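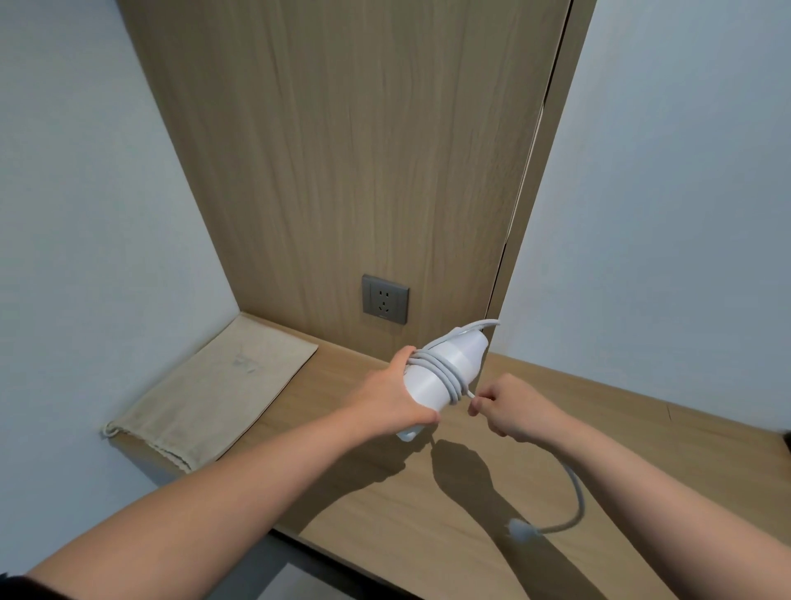
Hastgate Room Equipment
Small Appliance Handling: Planning and Purchasing Guide

The Hastgate handling unit is supplied to hotels and serviced residences that wish to automate part of the daily room reset. It consists of a wheeled base, a lifting column and two arms with interchangeable hands. This page is intended for purchasing departments preparing a budget or a tender.

Scope of work

Buyers are asked to begin with the tasks and to consider the hardware afterwards. Work with cords deserves particular attention. A hand-held appliance must be gripped firmly by one hand while the other takes hold of the cord, and the loose end with its plug must be kept under control. For this reason the single-arm model is not offered for rooms in which appliances are stored with their cords wrapped.

Alcoves and built-in shelves should be measured before an order is placed. Both arms must be able to enter the opening together and turn freely between the side walls. The position of any wall outlet should be recorded on the survey form, together with items normally kept on the shelf, such as cloth bags.

Principal details

Minimum clear opening for two-arm work: 900 mm
Column travel: 80 cm
Weight of unit with battery: 229 kg
Order code, two-arm model: 2837
Hands: Brulska soft grip (standard), Brulska fine grip (recommended for cords)

Budget

The purchase price covers the unit, one pair of standard hands and delivery. Fine grip hands, the charging station and the room survey are quoted separately. Finger pads are a consumable item and should be entered under running costs – establishments with many textured or rubber-coated cords will replace them more often. Maintenance is carried out by Smits under an annual agreement, which may be paid quarterly.

Establishments are also advised to allow for staff time. During the first weeks of operation a member of the housekeeping team should be present in the room, and cord work should remain a manual task until the acceptance trial has been signed.

Trial and delivery

Trials are held at the Bramurdale showroom, where a standard guest room has been fitted out for the purpose. Customers may bring their own appliances. Orders received before the end of November are normally scheduled for the following spring. Lifts and door thresholds on the delivery route must be confirmed in writing.

Prices and conditions are available on request from the Hastgate sales office.

Page last revised: Monday, December 22, 2025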